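Buying a two-arm bench cell: frequently asked questions

Answers collected by Mieczysław Głowacki, who does the equipment budget at Hosia and would like to be asked each of these one time fewer. Last revised April 20, 2020.

How much of the budget should go on the arms?

Less than you hoped. Our rule at Hosia is 51 per cent for the pair, and the remainder for everything the brochure left out: mounts, fingers, cables, a decent table, training, and the second set of fingers. If the arms swallow the lot, you will own two very fine paperweights by August.

Do we need two arms? One is cheaper.

One is cheaper, yes. Zero is cheaper still. Buy two if your work involves passing things across, or holding one part while something is done to it. If all you do is pick up and put down, buy one and spend the difference on grippers.

What sort of table?

A heavy one with a wooden top. Ours is butcher block, which takes clamps well and forgives a dropped part. Finance queried it as kitchen furniture. Finance was shown the price of the aluminium one and went quiet.

What should we test with before we sign?

Your own clutter. The Kevar salesman will bring a tidy set of cubes, all of which his machine has met before. Thank him and put out things of different shapes and stiffness: something long, something round with a hole in it, something with an awkward surface.

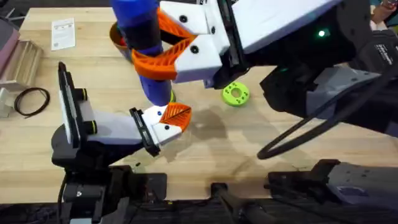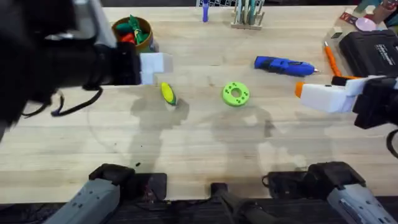
Orange fingertips, wooden top, green ring on the table.

Ask for a full day of this and write down every drop. We ran 100 attempts per supplier, which is dull, and saved us from one very handsome quotation.

Are soft fingers worth the extra?

For mixed objects, yes. Ribbed fingers that bend round a thing are kinder than flat ones and far less fussy about where they land. They are also a consumable, whatever the warranty implies. We put 8 spare pairs in the first year's order and have not regretted it.

Who pays for cables?

You do. Quotations from Tevport list them separately, on the last page, in a smaller size of type. Measure the route with the arm at full stretch, add slack, and plan where that slack is going to hang before somebody's elbow finds it.

Can we buy second-hand?

You can. Ask for the running hours and the service record, and see the arm move under load – a video does not count. Check that the controller is included. Bogdan, our first arm, came without one and spent the winter in a crate, where it was admittedly very reliable.

How long from order to useful work?

Take the supplier's figure and double it. Delivery is the short part. Mounting, safety sign-off and learning to teach the thing a task take longer, and they need a named person with time set aside, who should not also be the person answering the phones.

When do we pay?

We hold out for 50 per cent on order and the balance after acceptance tests on our own bench, with our own parts. Suppliers will say this is unusual. They say it every time.

Can I borrow your spreadsheet?

Yes. Please don't edit the original – save a copy first. The yellow cells are the ones to change.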